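Appel à participation – étude sur le rangement des petites choses
Laboratoire Sondel, atelier Rakitz
Mars 2023

On nous a souvent vendu le rangement comme une science. Des livres, des méthodes, des boîtes à compartiments, des étiquettes. Nous avons lu une bonne partie de cette littérature et nous en sommes sortis peu convaincus. Personne ne semble avoir vérifié si les gens retrouvent plus vite leurs affaires après avoir suivi ces conseils qu'avant. C'est la question que pose notre étude, et il nous manque des participants pour y répondre.

Une première enquête par questionnaire, menée dans le cadre du projet Prostov, a recueilli 1 107 réponses. Presque tout le monde y déclare ranger « de façon logique ». Nous n'en croyons pas grand-chose, ou plutôt nous pensons que le mot ne veut rien dire tant qu'on n'a pas regardé ce que chacun met dans quel tiroir. D'où cette seconde phase, en salle, avec de vrais objets.

Qui cherchons-nous ?

77 adultes, sans condition de diplôme ni de métier. Vous pouvez être très ordonné, ou pas du tout. Les personnes qui se disent « maniaques » sont les bienvenues, mais nous en avons déjà beaucoup et leur assurance ne nous impressionne plus. Nous aimerions surtout entendre ceux qui posent tout sur le premier meuble venu en se disant qu'ils verront plus tard.

Il faut lire le français couramment et pouvoir se baisser jusqu'à un tiroir bas. Les organisateurs d'intérieur professionnels ne peuvent pas s'inscrire à cette session.

En quoi cela consiste-t-il ?

Trois séances à l'atelier Rakitz. Lors de la première, vous rangez des objets courants, alimentaires pour la plupart, dans un meuble à tiroirs. Aucune règle n'est donnée. À la deuxième, on vous demande de retrouver ce que vous avez rangé. À la troisième, vous cherchez dans le rangement d'un autre participant, et c'est en général là que la belle logique se fissure.

Le matériel est banal, nous y tenons. Les études que nous avons lues utilisent volontiers des cubes de couleur ou des formes en plastique, et nous doutons qu'on apprenne ainsi quoi que ce soit sur une cuisine. Un fruit, un sachet de chips, un bol ou une canette posent de meilleures questions : faut-il mettre la boisson en bas, seule, et laisser la pomme sur le dessus ? Le bol va-t-il avec ce qu'on mange ou avec la vaisselle ?

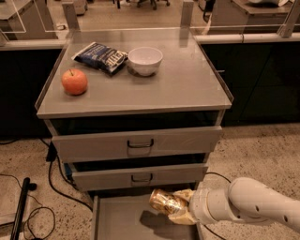 Nous n'avons pas de bonne réponse en réserve. Si l'on vous affirme après la séance que votre façon de faire révèle votre personnalité, signalez-le-nous, cela ne viendra pas de l'équipe.

Ce que nous offrons, et ce que nous n'offrons pas

Les frais de transport sont remboursés sur justificatif et un repas est servi à chaque séance à la cantine Ngui, au rez-de-chaussée. Il n'y a pas d'autre rémunération. Vous ne repartirez pas avec une méthode, ni avec un certificat. Les résultats vous seront envoyés si vous le souhaitez, y compris s'ils sont décevants – ce que nous n'excluons pas.

Vos gestes et vos temps de recherche sont notés sous un numéro. Vous pouvez arrêter à tout moment sans vous expliquer.

Pour s'inscrire

Les séances commencent en mai, par groupes de 8. Écrivez au secrétariat du laboratoire Sondel en indiquant vos disponibilités et, en deux lignes, le contenu du tiroir le plus encombré de votre logement. Les lettres de motivation ne sont pas lues.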